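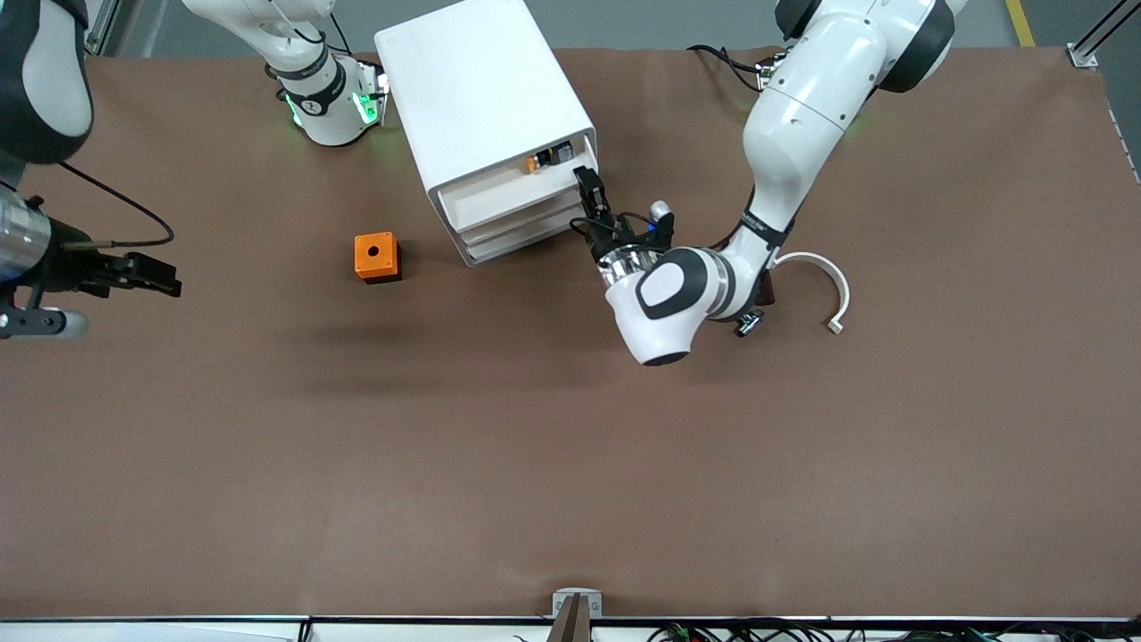
Checked and written up by Chanida Ratanaporn
Dunstan House, shared work areas and stores
24th September

Going round with the standard sheet again. I have kept the headings because the insurers like them, though I still doubt that half of these questions tell us much. A tick means I saw it myself. "Told" means somebody assured me, and I have not counted that as a pass.

1. Walkways and floor

1.1 Main walkway clear from end to end: Yes, at the time I walked it. The sheet does not ask whether it was clear the hour before.
1.2 Floor markings readable: Mostly. The yellow lines by the goods door have worn to nothing where the pallet truck turns. Repainting was promised after the last check. I have put it down again.
1.3 Trailing leads: One, across the doorway to the print room. Taped down, and the tape is lifting. Fail.
1.4 Mats flat: Yes.

2. Benches, drawers and small storage

2.1 Drawers closed when not in use: Some yes, some no. I was told that an open drawer on a worktop is not a hazard. At hip height it is, and the tall filing units in the office are worse. Two people have bruises to show for it.
2.2 Drawer units stable with the top drawer pulled out: Tested on the office units only. The grey one by the window tips forward. Empty the top drawer and fill the bottom one until it is fixed to the wall.
2.3 Contents labelled: The Cuvis labels bought in the spring are still in their packet.
2.4 Blades and sharps kept separately: Told.

3. Shelving

3.1 Load notices fitted: Yes on the long run, missing on the short one. The notice says 58 kg a shelf. I would like to know who weighs anything before putting it up there.
3.2 Uprights undamaged: Bay 8 has a dent at ankle height, older than this sheet. The Gritalton fitter looked at it and called it "cosmetic". He did not put that in writing, so it stays open.
3.3 Heavy items low down: No. The paper stock is on the top shelf again.
3.4 Step stool available: Yes, and in good order. It was being used to hold a door open.

4. Fire

4.1 Extinguishers in date: All but one. The one in the stores corridor is due in November and I have asked for it to be done early.
4.2 Exit doors open freely: Back door needs a shoulder. It was marked "satisfactory" last time, by someone with bigger shoulders than mine.
4.3 Alarm test recorded: The book has 34 entries in the same pen and, I think, written at the same sitting. I am not accepting this as a record. Start a fresh page and sign on the day.
4.4 Evacuation plan on display: Yes. It shows a staircase that was taken out.

5. Electrical

5.1 Portable items tested: 16 items carry a current sticker. The kettle does not.
5.2 Extension blocks not daisy-chained: Fail, under the reception desk.
5.3 Sockets and covers sound: Yes, where I could get at them.

6. First aid and cleaning

6.1 Box stocked: Plasters, yes. Eye wash out of date. Bin it and reorder.
6.2 Accident book in use: Nothing entered since the last check, which I find hard to believe given 2.1.
6.3 Cleaning products stored in original bottles: No. There is Rimia floor cleaner in a squash bottle under the sink. Dealt with on the spot.

Comments

The new sheet has a box for an overall score out of ten. I have left it blank. A seven would hide the back door and the squash bottle equally well.

Urgent, please: 1.3, 2.2, 4.2, 5.2. The rest can wait for the next maintenance visit, apart from the kettle, which should be unplugged until somebody has tested it.

Sheet to go in the blue folder. Copy to the office.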